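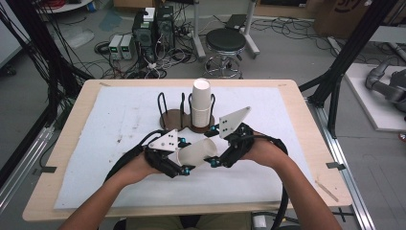
Hilasgate Hand Tools Group - Gripper Trials

Section 5: Comparing hand-held grippers with the paper cup test

By now you should have both grippers strapped on and talking to the controller (if not, please go back to Section 3, there is no hurry). This section takes you through the cup test, our favourite way of comparing one pair of grippers with another. Paper cups are cheap, light and wonderfully unforgiving, and a heavy squeeze shows up on the wall of the cup straight away.

The steps are the same whether you are trying the Ronddale jaws or the Yoon jaws. Do please finish a whole set with one pair before changing over, as swapping back and forth makes the notes very hard to read afterwards.

Getting the table ready

1. Lay the white foam board on the table and check that it sits flat. A few smudges won't hurt, but change it if the surface is dented where the cups will land.

2. Stand the double cup holder at the far side of the board. Put your stack of cups in the right-hand cradle, open ends up, and leave the left-hand cradle empty.

3. Sit down square to the table, with your knees under the edge, and let each cable fall away to its own side. Move your arms about a bit - reach out to the holder, then back to your lap - and make sure nothing tugs.

CAUTION: Never let the two cables cross in front of you. A cable that catches on the table edge can pull the plug from the gripper, and the sockets on the older Grimex units do not take kindly to it.

Running the test

4. Lift one cup from the stack and bring it back to the middle of the board. If two come away together, put them back and start again.

5. Lay the cup on its side and take hold of it between the two grippers, with one set of jaws on either side. Close slowly. You want just enough pressure to keep the cup from rolling, and it does take a few goes to get the feel of it.

6. Raise the cup a little way, hold it still for 5 seconds, then turn it upright and stand it in the left-hand cradle.

7. Look over the cup for creases and write down what you find before picking up the next one.

8. Carry on until you have 59 cups recorded for that pair of jaws, with a rest whenever your wrists ask for one.

NOTE: A cup that slips is still a result, so write it down as a slip and carry on. Only leave a cup out if it was creased before you touched it.

NOTE: If one jaw closes later than the other, stop and repeat the zero setting in Section 2. Ashton Lowther keeps the spare straps and jaw tips, and is always glad to help with a stubborn fitting.

When you change jaws, go back to step 1 and use fresh cups.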